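Faulkner hand-held gripper kit, worth it?

Lindsay Henare
31 December 2020
Had the kit since August and I'm trying it on thin stuff this week, starting with a gold wire stand.

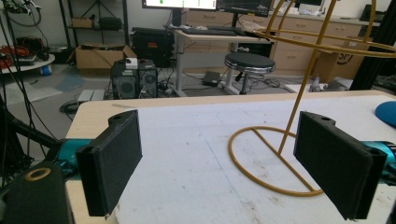 Tamsin Quinlan
Which pads did you order? The stock ones on mine were too hard for wire. Fine on boxes and cups.

Lindsay Henare
Stock, the thick black ones. I don't want to pay for the soft set until I know the rest of the kit holds up.

dultisix
I'd skip the soft set. We put 3000 grasps on stock pads and replaced one screw. Soft ones tore at the mounting tab inside 100.

Tamsin Quinlan
Tore how? Mine are fine. Did you overtighten them?

dultisix
Set to the torque in the manual. Two pairs, same tear. Support ticket 1824 if anyone from Faulkner reads this.

kundholm_r
The pads aren't the problem with this kit, the price is. Disura sells a gripper with the same stroke and you get 4 spare fingers in the box.

Lindsay Henare
Does the Disura one log finger width? I need that.

kundholm_r
Only with the add-on board.

Tamsin Quinlan
Then it isn't cheaper. I priced it with the board last month.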